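Notebook, November: small garden tool set, sorting and tray layout

Continued from the Godon sheet. Set is the one logged for the Clatport shelf. Mat is the white one with the vine print. Yellow tray stays near the middle of the mat and takes the garden tools only. Drafting pieces stay in the translucent pink case, in front of the tray.

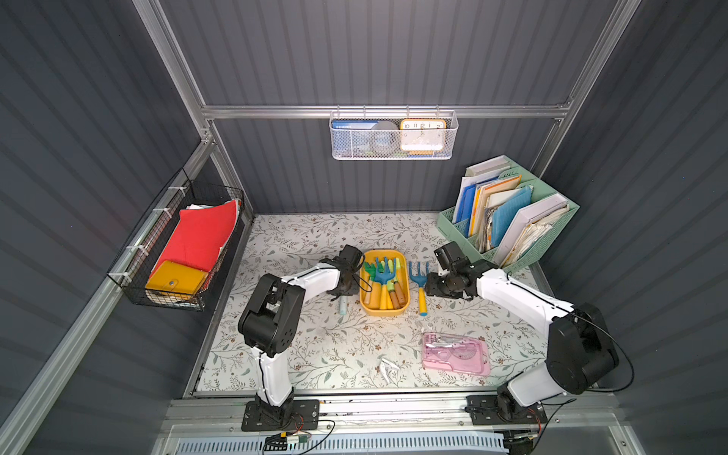 Should the protractor and compass share the tray with the tools?
They stay in the stationery case. Small drafting parts slide under the rake and fork heads and get missed at put-away.

Folder and snap-button pouch are in the black mesh basket on the left wall. Leave both there until the tray is done.

Fork, green

Green head, three tines, reddish-brown wooden handle with a silver ferrule. Slight wear on the handle and some darker streaks. Tines parallel, evenly spaced. Entered as serviceable. Hold it just below the ferrule; held lower down, it swings head-heavy and catches its neighbors. The Rakollow sheet lists this one under "rakes". Corrected to "forks". 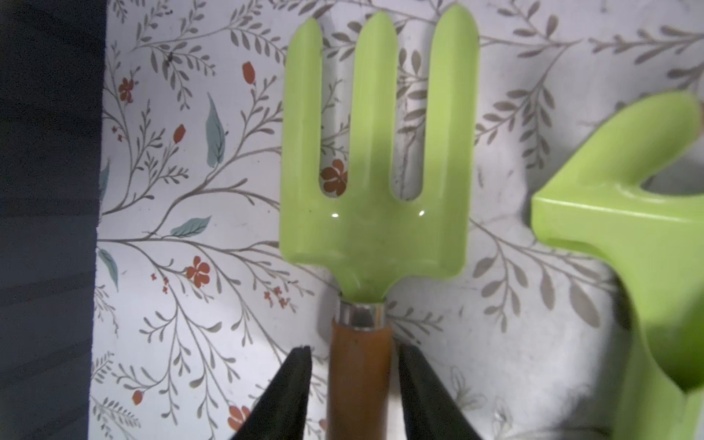
Put-away order

1. Long-handled pieces first, heads all to one end.
2. Forks next, tines flat.
3. Blue-and-yellow fork last, on top.

Tray limit per Magbanua label: 900 g. Tray weighs 265 g empty; not clear whether the label includes it. Check before the next layout.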